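Tadum 341 Clay Target Thrower: User Manual
Section 4. Setting Up and Adjusting the Machine

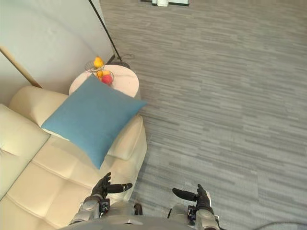

Lindiwe Haverkamp
Technical Publications Editor, Nyarko Sporting Equipment

May 8, 2023
Reading time: 7 minutes

This section covers placement, leveling, battery connection, loading, and adjustment of the Tadum 341. It applies to the standard machine and to the machine fitted with the Jomard wobble base. Assembly of the frame and wheels is described in Section 3 and must be complete before the steps below are started.

The person who sets up the machine is referred to as the operator. The operator must be an adult, must have read Section 1 (Safety), and must remain responsible for the machine until it has been released and disconnected as described in 4.8.

DANGER: The throwing arm stores enough force to break bones and can move without warning. The arm may be cocked even when the battery is disconnected. Keep all parts of the body out of the arm's path, marked by the yellow ring on the base plate, at all times.

4.1 Before Going to the Field

1. Charge the battery fully. The charge light turns from red to green when charging is complete.
2. Confirm that the safety pin is in the pin bracket and that its cord is not frayed.
3. Check the main spring for rust, cracks, or stretched coils. Do not use the machine if any of these are present.
4. Check that the rubber strip on the throwing arm is firmly seated along its full length.
5. Pack the release cord, the four ground stakes, the leveling wedge, and eye protection for each person who will stand near the machine.

Note: The wireless release is sold separately. If it is used, the wired release cord must still be carried as a backup.

4.2 Choosing a Location

The machine must stand on firm ground that will hold the stakes. Sand, loose gravel, and frozen soil are not suitable unless the machine is bolted to a platform (see 4.9).

1. Identify the direction in which targets will be thrown. The whole area in front of the machine must be under the operator's control and in clear view.
2. Check local law and the rules of the property for the required shotfall distance. The distance a thrown target travels is much shorter than the distance shot can travel. Do not use one as a guide to the other.
3. Place the machine so that the sun is behind the shooters for the greater part of the session, if the ground allows.
4. Set the machine so that the operator can approach it from the rear, the side marked LOAD.
5. Mark the shooting positions with flags or cones before any firearm is taken out of its case.

CAUTION: Unbroken targets and fragments may harm livestock, pigs in particular. Do not set up over grazed land without the consent of the person who keeps the animals.

4.3 Leveling and Staking

1. Lower the machine from its wheels by lifting the handle and pulling the wheel latch toward you. The base plate should rest flat on the ground.
2. Read the bubble level on the rear of the frame. Place the leveling wedge under the low side until the bubble sits between the lines.
3. Push one stake through each corner hole and drive it in until the head touches the plate.
4. Press down on each corner in turn. If the plate rocks, pull the stakes, move the machine a short distance, and start again.

A machine that is not level will throw tilted targets and will wear the arm bearing on one side. Wear of this kind is not covered by the warranty.

Note for machines with the Jomard base: Level the lower plate only. The upper plate moves during use and gives no reliable reading.

4.4 Connecting the Battery

The machine is supplied for use with a twelve-volt deep-cycle battery. A car starting battery will run it for a short time but will be damaged by repeated use in this way.

1. Set the main switch to OFF.
2. Fit the safety pin, if it has been removed for transport.
3. Place the battery in the tray and fasten the strap.
4. Connect the red lead to the positive terminal.
5. Connect the black lead to the negative terminal.
6. Confirm that neither lead crosses the yellow ring.

WARNING: The arm will cock itself as soon as the main switch is set to ARM. Do not set the switch at this stage.

If the leads are connected in the wrong order, the fuse in the red lead will fail and the machine will not start. Replacement fuses are taped inside the battery tray lid. Use only a fuse of the rating printed on that lid.

4.5 Loading the Magazine

The magazine holds 60 standard targets. Midi, mini, and rabbit targets cannot be used in the Tadum 341 and will jam the drop plate.

1. Confirm that the main switch is at OFF and that the safety pin is fitted.
2. Stand at the LOAD side.
3. Inspect the targets as they come out of the carton. Discard any that are chipped or cracked.
4. Lower each stack into its column, dome side up. Do not drop targets in from the top.
5. Load the columns evenly. Turn the magazine by hand with the side knob to reach the columns at the far side.
6. Check that the lowest target in each column lies flat.

Targets that have been stored in heat may stick together. Separate them by hand before loading. Targets that have been wet should be dried fully and checked for soft edges.

4.6 Adjusting Height and Distance

All adjustments are made with the main switch at OFF, the arm released, and the safety pin fitted.

Height

1. Loosen the two hand wheels at the sides of the frame by one full turn.
2. Tilt the throwing head until the pointer meets the desired mark on the scale. Mark 1 gives a low, flat target. Mark 7 gives a steep, climbing target.
3. Tighten both hand wheels.

Distance

1. Find the spring bolt at the rear of the frame.
2. Loosen the lock nut with the wrench supplied.
3. Turn the bolt clockwise for more distance or counterclockwise for less.
4. Tighten the lock nut and throw three test targets before making any further change.

The factory setting is the lowest recommended for general practice. New shooters should begin with this setting and with the height at mark 3. Do not turn the bolt past the red line on the thread. Beyond that point the motor may fail to cock the arm, and targets may break as they leave it.

4.7 Arming and Test Throws

1. Direct all persons to stand behind the machine. No firearm may be loaded during test throws.
2. Put on eye protection.
3. Run the release cord to the operator's position and plug it into the socket marked REMOTE.
4. Pull out the safety pin from the LOAD side and hang it on the hook beside the switch.
5. Call "Arming" in a clear voice.
6. Set the main switch to ARM. The arm will turn once and stop in the cocked position. A target will drop onto it.
7. Walk back to the operator's position.
8. Call "Throwing" and press the release.

If the target flies cleanly, repeat twice more. If it breaks on the arm, follow 4.8 and then check the rubber strip, the spring setting, and the condition of the targets, in that order.

For machines with the Jomard base, carry out the first test with the base switch at OFF. Set the base switch to ON only when three clean targets have been thrown straight ahead.

4.8 Releasing and Disconnecting

This procedure must be followed before any adjustment, before clearing a jam, before reloading, and at the end of each session.

1. Call a stop. All firearms are to be unloaded and opened.
2. Set the main switch to RELEASE. The arm will swing and any target on it will be thrown. Confirm beforehand that the area in front is clear.
3. Look at the arm from the LOAD side. In the released position it points forward, along the white line.
4. Set the main switch to OFF.
5. Fit the safety pin.
6. If the machine is to be moved, or if hands are to be placed inside the yellow ring, disconnect the black lead first and the red lead second.

DANGER: If the arm does not point along the white line, treat it as cocked. Do not touch it, do not try to free it with a stick or tool, and do not move the machine. Keep all persons away and contact Nyarko service.

4.9 Fixed Installation

Clubs may bolt the machine to a platform or inside a trap house. The drilling pattern is printed in Appendix B. The platform must be rigid and must leave clear space on the LOAD side for the operator to kneel.

A fixed machine must be fitted with Lock Kit 102, which prevents the main switch from being set to ARM without a key. The ground at Plernuvstead, where the Tadum machines are tested, uses the same kit on every trap.

4.10 Service Interval

After the first 100 targets, release and disconnect the machine and check that all bolts on the frame are tight. Repeat this check at the start of each season. Grease the arm bearing every February, or before first use after a long period in storage. Lubrication points are shown in Section 6.

Comments (4)

overunder_dale
The 4.6 section does not say what size wrench the lock nut takes. Mine was missing from the box.

marshgate gun club
We have ours on a fixed platform with the lock kit. Key gets stiff in cold weather, a little dry graphite sorted it out. Would be good to see that in the manual.

skeetnovice
Is the wobble base meant to hum when it is switched on but not moving? Nothing in here or in Section 5 about it.

overunder_dale
@skeetnovice mine hums too, stops when the main switch is off. Has done it since new.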